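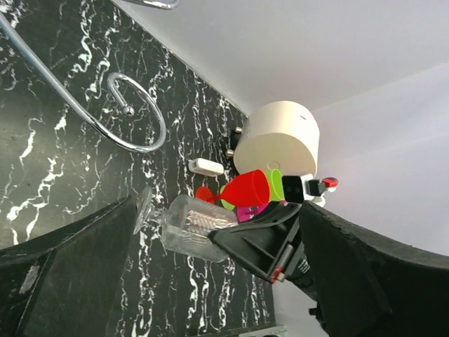
Black marble pattern, white veins

Home Threads Replies Media

Nicanor Barajas
4th April

Signed up for the beginner stained glass class at the Figueroa Street studio in Drirkbridge. It runs three evenings in May. Posting what I know in case anyone else wants in.

Cost is $114. That covers the glass, foil, solder and use of the irons. You keep the panel you make. Cutters can be borrowed, or you can buy one there for $39.

I took the mosaic class at the same place last year. Parking behind the building fills up by six. Street parking on Poston is free in the evening and a short walk.
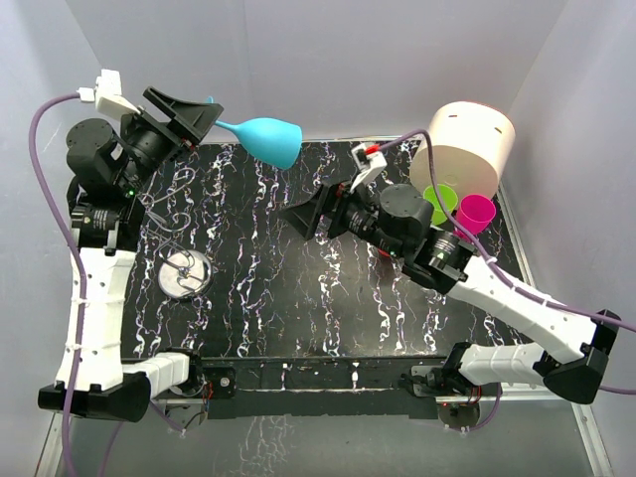
Turquoise plastic wine glass, on its side

First evening is scoring and breaking. You practice on clear window glass before they let you near the colored sheets. Wear closed shoes. They will send you home in sandals, I have seen it happen.

Second evening is grinding and foil. Foil is slow. If your pattern has over 39 pieces you will not finish, so keep it simple. I am doing a plain lemon with 2 leaves.
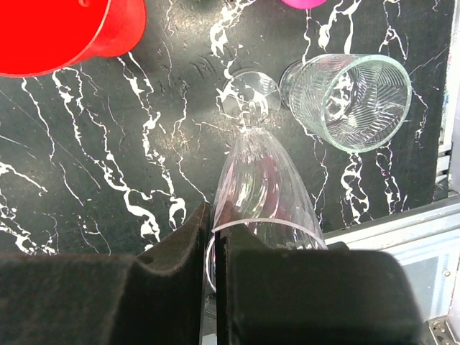
Third evening is solder and patina, then cleanup. The instructor said bring an apron and old sleeves because the patina stains. Panels can be picked up the next day if yours needs more time.

Someone asked about wine. Yes, they do a social hour after the last class, 21 and up. One drink is included and there is usually cheese. You can skip it and just take your panel home.
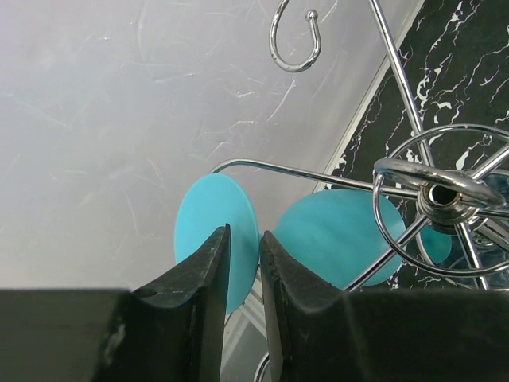
Page 2

Sign up at the front desk or by phone. The online form was down when I tried it. Kids' class is separate and I don't know the dates.

If you have a Modow grinder you want to sell, message me. Used is fine as long as the bit turns.

Recent
Mosaic class notes
Where to buy scrap glass in Drirkbridge
Spring craft market tables
Fixing a cracked suncatcher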